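Walls, Shelves and Storage > Noticeboards and whiteboards

Thread: Framed cork boards, is the hanging hardware ever any good?

gumleaf_31
I need to put up a cork board in the hallway before school goes back and I'm sick of buying rubbish. The last one was a Beruvo from the discount place and it came off the plaster in December, frame and all, taking a nice divot of paint with it. The listing swore it was "ready to hang". Ready to fall, more like.

So before I spend money again: is the metal bit on the back of these things ever worth using, or does everyone rip it off and start over? The board will hold the usual. School notes, a calendar, keys if I can get away with it.

Octavio Cabrera
You won't get away with keys. I'll say that first.

As for the hardware, turn the board over before you believe anything on the packet. What you've got on most of them is a sheet of hardboard and a skinny softwood frame with a fitting near the edge. My argument has always been about what that fitting is screwed into. Near the frame and into the frame are two different things, and the sellers never photograph the back so you can't tell until you've paid. 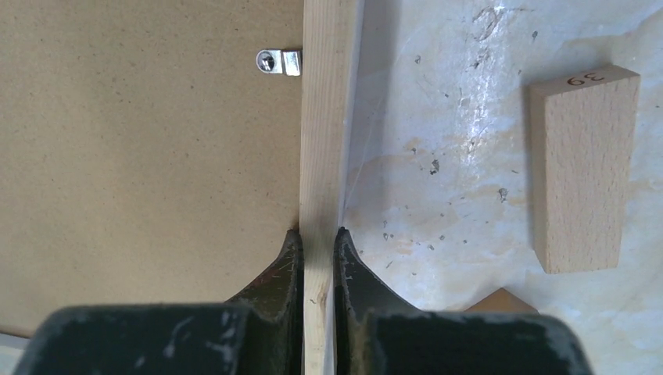 Tan hardboard, pale softwood, small metal fitting close to the join.

The fitting is a shiny little thing with a round screw head at one end. I can't tell you from that how deep the screw goes and neither can anyone else in this thread, so please don't start.

paddock_and_pine
I'll start anyway. Hardboard holds a short screw fine if the load is straight down. You're hanging cork and paper, it's not a mirror. I've had a Trevham up in the laundry for two years on the factory fittings and it hasn't budged.

Octavio Cabrera
Two years of what load, though? If it's got three bus timetables on it I'm not impressed. The trouble starts when a kid yanks a note off without pulling the pin first. That's a tug outwards, and a short screw in thin board doesn't like it.

paddock_and_pine
It's got a heap on it. And my kids yank everything.

gumleaf_31
So do mine, which is how we got here. Is softwood any better, or is it going to split if I move the fitting over to the frame?

Mercedes Muñoz
It will split if you go in without a pilot hole. Drill one smaller than the screw, stay well in from the ends of the rail and wax the thread if you're nervous. Keep away from knots too, the drill bit wanders off them and comes out the side. I've done exactly that and had to pretend it was a feature.

I'd also question why anyone is paying what they charge. The Trorkov one in the big hardware store is a cork board with a light wooden frame and it costs more than the timber and cork would if you bought them separately. I worked it out once and got cross.

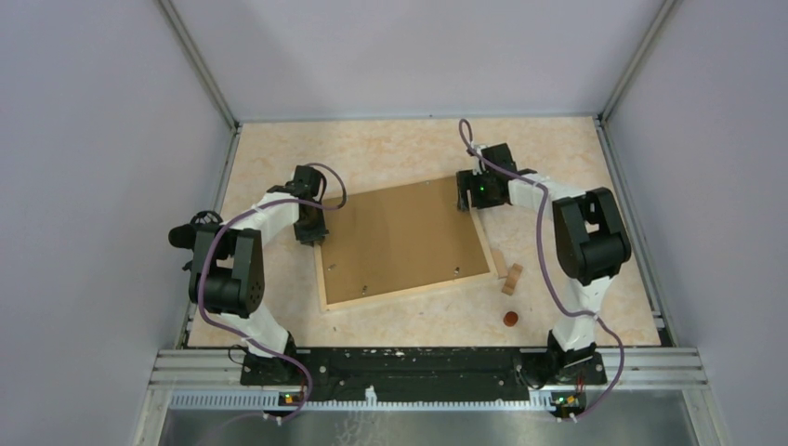
Cork side with the light wooden frame.

Nothing wrong with how that looks. I just don't believe the frame on any of these is doing much beyond covering the raw edge of the cork.

tinshed
Disagree. The frame is what stops the panel bowing. I pulled one off a Grajales board because I wanted a frameless look and it had curled like a chip by the end of summer. Ended up as a mat for the dog's bowl.

Mercedes Muñoz
Fair, but was it near a window? Cork and hardboard will both move if one side dries out faster than the other. I'm not convinced a thin frame would have saved it.

tinshed
It was near a window. I still blame the missing frame.

bluegum_bec
Can I be the one to ask whether you need screws at all? I use the stick-on strips that pull off clean. No drilling, no plaster dust, and if you hate the colour of the wall later you just peel and move it.

Octavio Cabrera
I've got a low opinion of those and the packet never helped. Go and read the weight figure, then read the small print about which surfaces it applies to. Freshly painted plaster, textured walls and wallpaper are usually all ruled out. That's most of my house.

bluegum_bec
Works on mine. Just saying. You do have to clean the wall first and then wait before hanging anything, and I reckon most of the people who complain skipped that part.

gumleaf_31
I skipped that part, in fairness. Different board though, different disaster.

Okay, what about standing it on something? There's a narrow bench in the hallway. I could lean it and forget the wall entirely.

paddock_and_pine
Leaning is fine until someone pins something at the top and the bottom edge skates. Put a strip of that rubbery shelf liner underneath. Or lay the board flat while you're pinning a whole lot up and then stand it when you're finished.

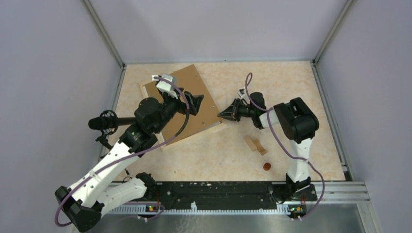
Brown board on a mottled beige tabletop.

Flat is also the only sensible way to work on the fittings, whatever you decide. Towel under the cork side so you don't dent it.

Mercedes Muñoz
Agree with the towel. Check the table for grit as well, a bit of swarf will press straight into cork and you'll see it forever.

I'd still go two fittings into the frame, pilot holes, proper plugs in the plaster. Measure between the fittings after they're on, not before. Mine moved almost a centimetre from where I'd marked them and I had to fill a hole.

Octavio Cabrera
Same from me, except I'd run a cleat along the back if there's enough depth behind the hardboard. Measure the depth first. On the cheap ones there often isn't any and the board ends up sitting off the wall at the top.

paddock_and_pine
All this for a calendar and a school note.

gumleaf_31
It was a big divot, mate.

Right. I'm going with Mercedes' version and the keys can go on a hook by the door. If the frame splits I'll be back to complain. What size pilot for a 6 gauge screw in softwood, 2 mm?

Mercedes Muñoz
2 is fine. Put tape on the bit so you don't come out the front.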